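Where Do the Forks Go? Cutlery Loss in Shared Dining Rooms
Final report, Sustainable Campus Project
Suleiman Tamuno
Submitted February 15, 2025

1. Background

Deltholm Hall switched from throwaway plastic cutlery to metal last March. Everybody was for it. Less trash, nicer to eat with, no more tines snapping off in a baked potato. By fall the complaints were all the same one: no forks. Knives, plenty. Soup spoons, drawers full of them. Forks gone by the second half of dinner.

The kitchen's answer was to put the plastic ones back out "as a backup." Which kind of defeats the point. So the question for this project was simple: where do they go, and is there something cheap that gets them back?

I looked at 2 dining rooms. Deltholm is the big one, with meal plans, a tray return belt and staffed dish room. Dastgate is smaller, no staff after lunch, people wash up for themselves and put things back (in theory). Both got metal cutlery at the same time, so they make an ok comparison, even if the way they run is pretty different.

2. What other people have said

Not a lot written on forks specifically. Most of what I found was on teaspoons going missing from office kitchens, and on reusable cup schemes. The cup schemes are the closest match. Common finding there is that people don't think of it as stealing. They take the thing somewhere, mean to bring it back, then it's in a bag or a desk and it's been there so long it feels like theirs. Deposits help but they annoy people and someone has to run them.

The teaspoon stuff is more about shared property in general. If a thing belongs to everyone, taking one costs you nothing you can feel. One missing fork makes no difference. Everyone taking one does.

3. Method

Three parts.

Stock count. Deltholm's order records say 652 forks were bought for the two rooms together. I did a full count at the end of fall term, after closing, with everything out of the dishwashers and off the tables. Dastgate had to be done twice, the first time somebody was having a birthday dinner.

Survey. Short paper form on the tables plus the same thing online. 134 usable responses. Threw out the ones with only the first question filled in. Questions were on whether you'd ever carried cutlery out of the room, what for, where it was now, and what would get you to bring it back.

Amnesty box. One box by the door of each room with a sign saying bring it back, no questions. Left out until the end of term.

I also wanted to mark some forks and follow them but ran out of time. More on that in section 6.

4. Types of cutlery in use

This turned out to matter more than I expected. Deltholm forks are plain, all the same pattern, bought in bulk. Dastgate is a mix. Some came with the order, some were left behind by people moving out, some are just from somewhere. In the survey a few people said they'd never walk off with a "real looking" fork but a plain canteen one didn't feel like it belonged to anybody. Others said the opposite -- they'd took one because it was nicer than what they had at home.

The idea that came out of this was colored handles. If a fork from the dining room looks like nothing else in your drawer, you notice it's in your drawer. Same reason library books have a big sticker on the spine. It also makes it easier to sort, which the dish room staff brought up before I did. Right now anything odd that comes down the belt goes in a bin and gets dealt with "later."
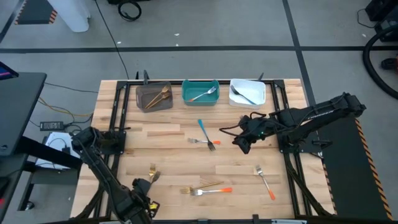
Fig. 1. Forks with different handles, some of them already in containers.

Cost is the catch. Handled forks are more expensive than stamped ones, and some of the cheaper handles don't hold up in a hot commercial dishwasher. The manager at Deltholm told me she'd had a set years ago where the handles went cloudy and then split. Dipping or taping existing forks was suggested by a couple of people in the survey. I asked, and no, not food safe.

5. Results

Stock count. 175 forks missing across both rooms. That's over a quarter of what was bought, in less than a year. Knives and spoons were down too but nowhere near as much. The kitchen had guessed most of the loss was forks going in the trash with food scraps. Staff did find forks in the scrap bins, so it happens, but from what they told me it isn't often enough to explain the gap.

Survey. Most common reason for taking a fork out was eating somewhere else. Studying, late for class, didn't want to sit alone. Takeout boxes came up again and again. Deltholm lets you fill a box at dinner but there's no cutlery meant to go with it, so people grab a metal fork on the way past. That's not really a people problem, thats a problem with how the box line is set up.

Second reason was not owning any. Mostly first years, and international students who flew in with one suitcase. One person wrote that they'd eaten with the same Deltholm fork for every meal since they moved in and washed it every time. Hard to be mad at.

Where are they now: bedroom, mostly. Then backpack, then "don't know."

What would get you to bring it back: a box in the dorm lobby won easily. Deposits came last. Several people said walking back to the dining room holding a dirty fork was embarassing.

Amnesty box. Worked better at Dastgate. My guess is because nobody is standing there watching. At Deltholm the box was right next to the card reader. Somebody returned a whole saucepan.

6. Problems with the project

Survey is self selected. People who feel fine about taking forks probably didn't bother filling it in, or lied.

The order records are only as good as whoever kept them. Forks that came in from outside got counted as stock at Dastgate because I had no way to tell them apart. So the real loss there is probably higher than my number.

No marked forks. Shehu Supply offered a quote for engraving but the lead time was past my deadline.

Only one count. A second one in March would show whether it's steady or whether it all goes in move-in week.

7. Recommendations

Put a return box in every dorm lobby, not by the card reader. Emptied with the mail run.

Sort out the takeout line. Either a cheap reusable set that goes with the box or a sign asking people to bring their own.

Starter set for new students, one fork, knife and spoon. The Jilel thrift room already has bins of cutlery it can't sell.

Try colored handles at Dastgate first, small order, see how they hold up in the dishwasher before anyone buys for Deltholm.

Stop putting the plastic ones out.

Thanks to the dish room staff at Deltholm, who let me stay after closing and lent me an apron.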